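Pirkside Workshop Rental: Floor and Board FAQ
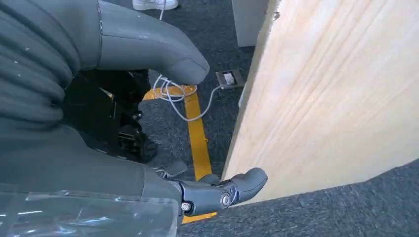

Who can book floor space?
Anyone with a current Pirkside account. Bookings run in blocks of 3 hours, and you can book up to 4 blocks in a row.

What does the yellow tape on the carpet mean?
It marks the edge of a work area. Keep boards, tools and bags on your own side of it. Please don't peel it up or add tape of your own. If a strip is lifting, tell the front desk.

Can I stand a board upright?
Yes, as long as it is steady before you let go of it. Large boards should be carried by two people. Don't lean anything against the doors.

Can I cut or sand on the carpeted floor?
No. Cutting, sanding and finishing are done in the Bayram room, which has a hard floor. The carpeted area is for layout, assembly and fitting.

What about cables?
Run them along the wall where you can. If a cable has to cross the floor, don't set a board down on it, and coil it up when you finish.

Do you sell boards?
We keep a small stock from Drulis at the front desk. You are also welcome to bring your own.

Can I leave a board overnight?
Yes, in the Plesmont rack. Write your booking number on a paper tag and tie it on. Boards without a tag are moved to the offcut pile at the end of the month.

How big is the space?
The carpeted area is 1,000 square feet. With the Bayram room included, the total is 1,418 square feet.

How do I cancel?
Open your booking and choose Cancel. Blocks canceled before noon on the day before are refunded in full.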